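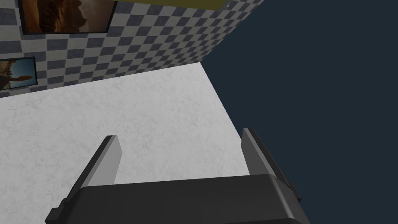
Gripper over a marble-textured surface, computer rendering.

Asking the same question twice

Flendov has run a household panel on public services since the firm was set up. Every February its members receive a questionnaire on local roads, bus service, trash collection, taxes and trust in the town council. The results are used by planning departments and by a few newspapers, mostly in the form of one headline figure, the share of adults who say their area is "well run."

This year the firm published a methods note showing that part of the movement in that figure had been produced by the questionnaire itself. The head of survey methods at Flendov, who asked to be identified by job title only, agreed to go through the note with us.

The problem was found during a routine check. Until the last redesign, the "well run" item came after a block of detailed questions on individual services. In the redesign it was moved to the front to shorten the section for people answering on a phone. The share giving a positive answer went up, and the increase was reported as a change in opinion.

"The wording was the same, the response scale was the same, and the sample design was the same," the methods head said. "On paper it was a repeated measure. We treated order as a layout matter, and layout changes did not go through the same review as wording changes. They do now."

Order effects of this kind are well documented in the survey literature. When a general question follows specific ones, some people answer it with the specific ones in mind. A respondent who has just spent four minutes recalling potholes and late buses will rate the town as a whole with those in view. A respondent who meets the general question cold will draw on something else, often a broad feeling about the place.

"I would not say one of those is the true answer," she said. "They are answers to two slightly different questions that happen to share a wording. The trouble starts when you put them on the same line chart."

To measure the effect, Flendov ran a split test on the panel. The target was 3000 invited members, allocated at random to the old order or the new one. A little over two-thirds of them completed it, and the analysis was run on 2000 cases after the removal of partial interviews and of those who finished too fast to have read the questions.

The test found a gap between the two versions of 7 percentage points, with the higher figure in the version that put the general item first. The rise originally reported was slightly smaller than that.

Asked whether this meant that opinion had in fact fallen, the methods head was careful. "It means we can't say that it rose. The gap has its own margin of error, and so does the original change. If you subtract one from the other you get a small negative number with a wide interval around it, and zero is well inside the interval. The note says 'no evidence of change.' Some readers wanted a stronger statement and I don't have one to give them."

The effect was not even across groups. It was largest among respondents who had lived at their address for under two years and close to nothing among those who had been there for more than ten. Her reading is that long-term residents hold a settled view of their area and retrieve it whole, whatever comes before. She described this as a guess. The test was not designed to compare groups, and the subgroup tables in the note are marked as exploratory.

Mode of response made less difference than the team had expected. People answering on a phone and people answering on a desktop computer showed much the same gap. Telephone interviews were left out of the test for reasons of cost.

"That's the weakest part of the note," she said. "We still do telephone for the members who have no internet access. They are a small part of the panel but they are older, and they carry large weights. I would like to have tested them, and we plan to."

A second source of evidence came from Ollimell, a smaller town that pays for a boosted sample each year. The local booster stayed on the old questionnaire for one extra round while its contract was being renewed, and so 812 interviews there were done in the old order while the national panel was already on the new one. In those interviews the "well run" figure did not move.

"It was an accident of scheduling. We did not plan it as a control group and it is not one, strictly speaking. It's a single town, and things happen in a single town. But it pointed in the same direction as the split test and it was already paid for."

Flendov has not revised the published series. Both orders will be run side by side for the next three rounds – half the sample each – and the two figures reported separately. After that the general-first order will be kept and the other dropped. A bridging factor will be published with its standard error, so that users can adjust the older figures themselves if they wish.

Why not adjust them in-house? "A factor estimated at one point in time may not hold for earlier years. If services were a bigger source of complaint in some year, then the carryover from the service block would have been bigger too. A corrected series would look more exact than it is. We prefer to supply the parts."

She acknowledged that not every client is happy with this. A planning department that has quoted the rise in its annual report now has a footnote to write. Flendov sent the note to all subscribers before release and offered to help with wording. Several took up the offer.

The data were processed in Fiore, the firm's own tabulation package, which now stores the position of each item along with its text. A change in either one sets off a warning when a trend table is requested. The warning can be overridden, but the override is logged and printed under the table.

The methods head does not expect the order of questions to be the last problem of this type. Next on the list is the "don't know" option, which is shown on screen to online respondents but is only accepted, never offered, on the telephone. A pilot is being prepared using the Nastlow item bank.

"We know that one makes a difference. What we lack is a figure for it."

The methods note and the full questionnaire in both orders are available from Flendov on request.

25 November 2018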